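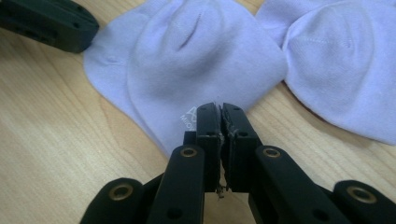 Figure 5.1 Two pale socks on a wooden tabletop, one partly overlapping the other.

Chapter 5
Knitted Things and How They Fold

We come now to socks, and I do hope you won't skip ahead to the shirts! A sock is a small, soft, stretchy thing – quite the friendliest piece of knitting to begin with – and over the next 12 pages we shall lay socks flat, pair them and fold them. Before you read on, fetch two of your own, smooth them out on a table and look for the seam at the toe.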